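Clothing drive: shirts needed by Sunday

The fall clothing drive at Sollby Hall has brought in 67 bags so far, most of them coats and children's pants. T-shirts in adult sizes are what the sorting table is short of. Plain ones go first, and any color will do.

Please go through your drawers and fold what you bring. Folded shirts can be sized and shelved right away, while a bag of balled-up ones takes most of an evening. A bed is a good place to do the folding if you don't have a big table. Clear your phones and chargers to one side, pull the duvet as level as it will go, and work on one shirt at a time.

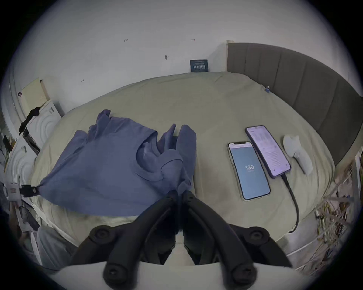

How to fold a T-shirt for the shelf

Lay the shirt face down and pull out the sleeves, which like to bunch up near the neck. Smooth it from the collar to the hem with the flat of your hand. Fold each side in toward the middle and lay the sleeve back on itself. Bring the hem up to the collar, then fold once more. The neckline should end up on the outside so the label can be read.

Shirts with holes or paint on them can still come in. Put them in a separate bag marked RAGS and leave it by the side door.

Drop-off

The hall on Zumthorpe Road is open until 2 on Sunday. If the front is locked, use the bell. Declan Gallagher can pick up from anyone who doesn't drive, but he needs to hear from you the day before. Leave a message at the office, extension 72, with your address and how many bags you have. Hangers are not needed this time.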